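# Plakside Felt Surface Mat, Large

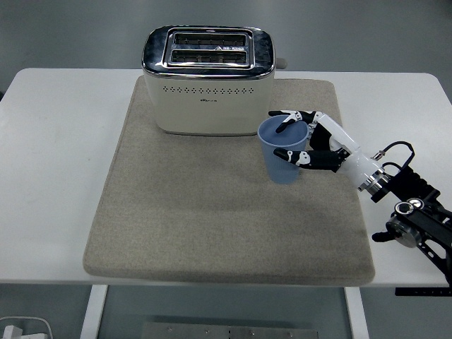

**Category:** Work Surfaces / Table Protection / Mats and Pads

The Plakside large mat is a pressed felt pad for use on tables, counters and benches. It protects the surface underneath from scratches and small dents, and it lowers the noise of hard objects being set down. The large size suits most rectangular tables and leaves a strip of bare tabletop on either side for cups, paperwork or a second, smaller mat.

## Construction

The top layer is a dense felt in a speckled beige-gray. The edge is padded and slightly raised, so that screws, pens and similar items tend to stop at the border. Corners are rounded. The underside has a thin non-slip backing that grips smooth tabletops by weight and friction only. No adhesive is used and none should be added.

Felt is cut and edged at the Derkomau plant. Slight differences in shade between batches are normal. Customers who need several mats to match should place them on one order and state this in the notes field.

## Specifications

| Item | Value |
|---|---|
| Part number | 3847 |
| Color | Beige-gray, speckled |
| Top layer | Pressed felt |
| Edge | Padded, raised |
| Backing | Non-slip, no adhesive |
| Maximum surface temperature | 70 °C |
| Maximum evenly spread load | 300 kg |
| Pack quantity | 1 (carton of 10 on request) |

## Placement

Wipe the table and let it dry fully. Unroll the mat with the felt side up and leave it flat overnight before use. Curl at the short ends normally goes away in that time. If it does not, roll the mat loosely in the opposite direction for an hour and lay it out again.

The mat can stay under small countertop appliances. Check that the feet stand flat on the felt and clear of the raised edge. Appliances that vent hot air downward need a heat-resistant board between the base and the mat. Do not place hot pans, soldering irons or glue guns directly on the felt.

## Care

Vacuum with a brush head. Crumbs and filings left in the felt will work their way down and shorten its life. For marks, use a damp white cloth with a little mild soap, working from the outside of the mark inward. Dry flat. Do not machine wash, iron or tumble dry.

Darker smudges and wear marks in the middle of the mat are common with regular use and do not affect its function. They are not covered by the warranty. Bleach will lighten the felt unevenly and should not be used.

## Compatible products

- **Esteban edge clips**, set of four, for tables that are moved often. Fit tabletops with a straight edge only.
- **Gurach storage tube**, for mats that are put away between uses. Store with the felt side out.
- **Plakside small mat**, same felt and backing, without the raised edge.

## Ordering notes

Single mats ship rolled. Cartons ship flat on a pallet and need a delivery address with ground-level access. Mats cut to a customer's own size are made to order and cannot be returned. The dark gray version has been discontinued; spare edge clips for it remain available.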